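Kirnton Evening Classes: Everyday Kitchen Skills
Notes for session four, setting up before you cook

Hello again! I said last time I'd write these up properly, so this covers the bit I rushed through at the end, plus what I'd like you to try at home before we start on soups.

We talked about clearing a space first. I know it's dull, and I know most of you have a kettle, a toaster and yesterday's post where the chopping ought to happen (so do I, most evenings). Shift it all to one end. You want room for a board and one bowl, and that's plenty for the leek and potato recipe on the Musel sheet.
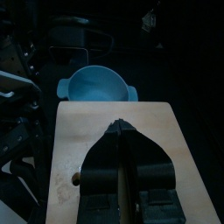
Where you put the bowl matters more than which bowl you own. I like mine straight behind the board, so I can push the chopped veg forwards and tip it in without carrying handfuls across the worktop and dropping half on the floor! A light plastic one with a little handle each side, like the blue one, is easy to pick up when you've got onion all over your fingers. Start with it empty. As for boards, a pale one shows every mark, and a brownish blotch doesn't mean it's had its day. Have a go with coarse salt and half a lemon, leave it for 30 minutes, then rinse and stand it on its edge to dry — never flat, or it may warp.

Somebody asked about damp cloths under the board. Yes, please, every time. Fold it once and give the board a shove before you pick up the knife.

For next week: chop two onions and a carrot at home, and bring your Myung booklet, as we'll be using the stock chart. We're in room 119 again.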